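7 April 2026

Raltari's half-year figures came out this morning and I read them before breakfast. Sales of kettles and heaters are up 18 per cent, but the loss is still there, only smaller. I hold 2,000 shares, bought at 70p, and they have not seen that price again. 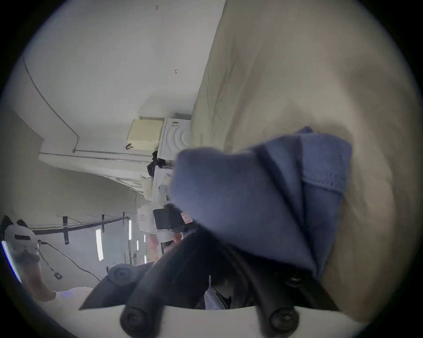
Frøydis Wallin rang at ten. She thinks the Altport plant is the whole trouble and that Forsberg will buy it before July. I said I would wait for the full report. While we talked I stopped at the folded blue cloth with the stitched hem, then lost my place in the cash flow note and had to ask her to repeat the debt figure.

She is selling half of hers. I wrote down her reasons – mostly the price of copper – and did not agree with all of them.

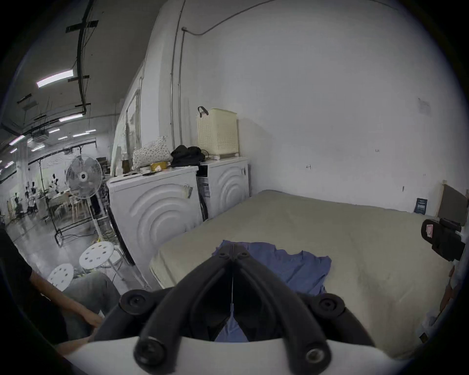

Blue T-shirt on the mattress, washing machines to the left.

Lunch late. Paraskevi Kourkoulas sent the broker's note on Dondier, which pays 3 per cent and makes nothing more exciting than fridge parts. I read it twice.

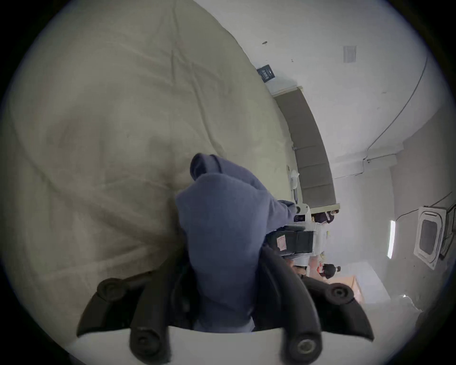
Evening

Shares closed a penny down. I left the order unplaced and filed the dividend slips, all but one from last year that I still can't find.

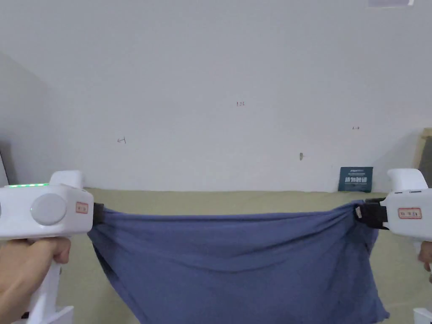
Blue-grey cloth, held out between two grippers.

Must ring the registrar about the missing slip. Bed at eleven.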